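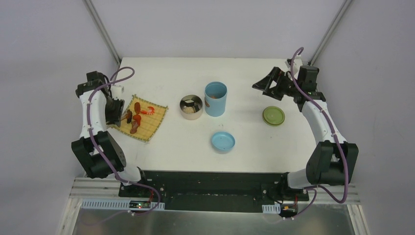
Both arms up, lids off, lefty over the mat.

March, a little after 9 pm

Long one today. I spent most of it on the two-arm cell, which I have been promising to look after properly ever since we moved it to the Wistolton room. Blair Dalgleish left me a note with one line on it - "left arm, cable, again" - and that was my morning gone!

So, the purple cables. I like having them on the outside where I can see them, but they need slack up at the wrist or they tug every time the arm reaches for the far side. I took the left one off, ran it again from the base and gave it a bigger loop, then ran 145 slow reaches out over the bamboo mat while I drank bad coffee and watched. No tugging that I could see. Then 191 on the right one, mostly because I got talking to Struan on the phone and forgot to stop it.

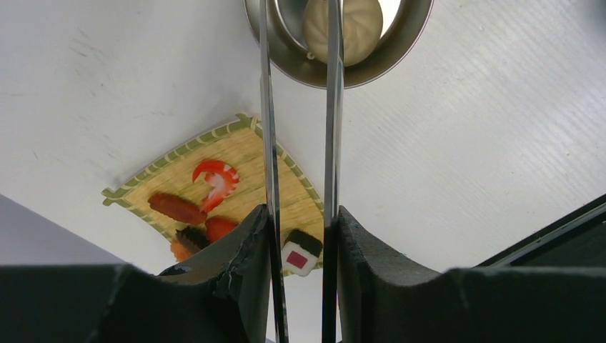

Wrist camera, left pad looking pretty ragged.

After lunch I went through the wrist view and oh boy, the foam. The left pad has a torn edge that climbs up into a peak right beside the finger, with a pale frayed line along the top. The right one still has its nice smooth curve. I've ordered a sheet of the black stuff from Badell and I'll cut two new ones, so they match. Fingers themselves are fine, still shiny enough that the left one picks up the tan of the mat. I should wipe the table too, it's all smudges and scuffs. (And I want a dumpling now. Thanks, bao.)

Struan Purves wants the Kinenari job sheet changed so pads get checked every 100 hours. I said fine. Our log says almost 336 on these, so we're hardly early.
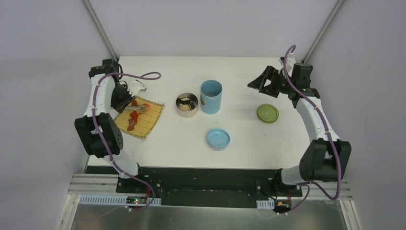 Left gripper down over the mat, purple loop up top.

Last thing was tightening the screws on the black plate along the front. Two were a bit lazy, both under the left base. Checked the little boards below as well, red light on under the left one, good. I still don't love that orange and black connector on the other side, want to ask Blair if we have a spare in the Carnegie box.

Tomorrow: wipe table, measure for foam, call Badell about delivery. My knees hurt from crouching at those cable trays. Bed.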